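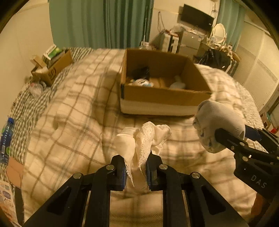

How to Buy a Robot Hand Without Going Broke

Suppose you want a robot to put away the laundry. Very sensible. You have been asked to do it four times today and there is a good show on.

First you will need some money, and before that you will need a list. Grown-ups call this list a budget. It has things on one side and prices on the other, and the side with the prices is the one that makes grown-ups sigh.

What kind of hand?

Your own hand has five fingers and came free with the rest of you. Robot hands cost extra. Many of them have only two fingers, which engineers call jaws, and the whole hand is called a gripper. Two jaws can pinch a sock, a shirt or the corner of a towel. More fingers can do fancier things, but each one brings more parts, and parts are happiest when they are breaking.

Benedikt Sperling plans equipment for a small workshop in Clirkstead. His rule is to write down the job before looking at any catalog. "If the job is picking up socks," he says, "I don't want to hear about a hand that plays the piano."

Look at the pads

The pads are the part of the jaws that touches things. Some have ridges, a bit like the bottom of a sneaker, to help them hold on. Cloth is tricky stuff. It flops, it folds, and it never has the same shape twice. A block is much better behaved, so a gripper that is brilliant with blocks may be hopeless with pillowcases. Ask to try it on real laundry before you pay.

Pads also wear out. Put spare ones on the list now, while you still have money.

Let's do some math

Say your club wants two grippers for practice, one for each hand. Here is the list Benedikt helped one club make:

Two simple grippers, at 67 dollars each: 134 dollars
Spare pads: 19 dollars
Screws, because screws roll under things: 30 dollars

That comes to 183 dollars. The club had saved 360 dollars, so they had 177 dollars left and felt extremely rich. Then Alby Quinlan, who is ten, asked what the grippers were going to be attached to.

There was a silence.

A gripper is a hand, and a hand by itself will not go and find the laundry. You need an arm to move it, or a person to hold it. An arm can cost far more than the hand on the end. The club looked at the price of an arm, looked at the 177 dollars, and decided that people were excellent value. They would hold the grippers themselves until February and then look at the savings again.

Questions to ask before you buy

What is the biggest thing it has to pick up?
What is the softest?
Can we get new parts, and how long do they take to come?
Who is going to fix it?
Where will it live when we aren't using it?

Write the answers next to the prices. If an answer is "we'll figure it out later," leave some money beside it, as later is usually when the bill comes.

Meanwhile, the laundry is still there. You might want to start with the socks.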